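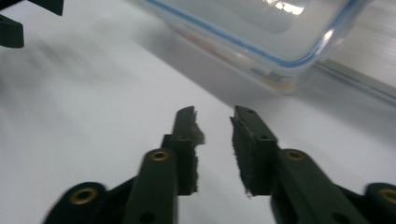

Lallano moves packing work into former Rashidi showroom

Housewares seller Lallano has moved its packing work out of the basement on Plestska Street and into the ground-floor space next door, which was the Rashidi furniture showroom until last spring. Orders began going out from the new room in August.

The move gives the company 81 feet of continuous worktop along the north wall. The tops are white, as they were downstairs, and were ordered without a lip at the front so that boxes can be slid off onto a cart. Packers had asked for white again when the plans were passed around. Small parts such as screws, felt pads and the rubber feet for cutting boards are easy to lose on a dark table, and a missing bag of screws is still the most common reason a customer writes in.

The basement had been in use for six years. It was reached by a freight elevator shared with two other tenants, and in the weeks before the winter holidays finished orders were often stacked in the hallway while the elevator was busy. The ceiling was also too low for the taller shelving the company uses at its storage site outside town.

In the new room the shelving stands behind the packers instead of at the far end. Glassware and ceramics are on the lower shelves, with linens and other light goods higher up. Cardboard is kept flat under the worktop, sorted by size, and the paper used for wrapping hangs on rolls at each end. Tape, labels and markers have their own trays, and the company says these are to be filled at the end of each shift so the morning crew can start on orders right away.

The order of work has changed as well. Downstairs, one person picked the goods, packed them and sealed the box. Now picking is done first, and goods are laid out on the worktop next to the packing slip. A second person checks the items against the slip, wraps them and closes the box. Lallano says the check takes a little longer with large orders - a full set of dishes can mean a dozen separate wrapped pieces - but that fewer parcels have had to be reopened at the loading door.

The room now handles almost 220 orders on a busy day, according to the company. It did not give a figure for the basement.

Fitting out the space took most of the summer. The showroom carpet was taken up and the concrete below was sealed and painted. The large display windows facing the street have been kept, with the lower panes frosted. Worktops and shelving came from Nurex, which also supplied the light fittings over the tables. The old showroom counter was left in place near the front entrance and is used for customer pickups.

Not everything is finished. The loading door at the back still opens onto a step, and carts have to be unloaded by hand to get parcels down to the alley. A ramp has been drawn up and is waiting on approval from the building's owner. The company also plans to put sound-absorbing panels on the ceiling, after packers said that tape guns and rolling carts are a good deal louder in the new room than they were in the basement.

Residents on the block had raised questions about truck traffic when the change of use was posted in the window. Lallano says pickups are held to 3 a day, the same as before, with the last one at 5:30 p.m. Trucks are to use the alley and not stop on Plestska Street, where the parking lane is often full by the middle of the afternoon.

The basement will be kept through the end of the lease for returns and seasonal stock. Returned goods are unpacked there, looked over for chips and scratches, and either sent back to the shelves or set aside for the discount table. That table was in the basement hallway and has moved upstairs, beside the pickup counter.

Customers collecting an order should use the front entrance of the former showroom. The pickup counter opens at 10 a.m., and an order number or a printed slip is needed. Street signs still point to the old door, and new ones are due up before the end of the season.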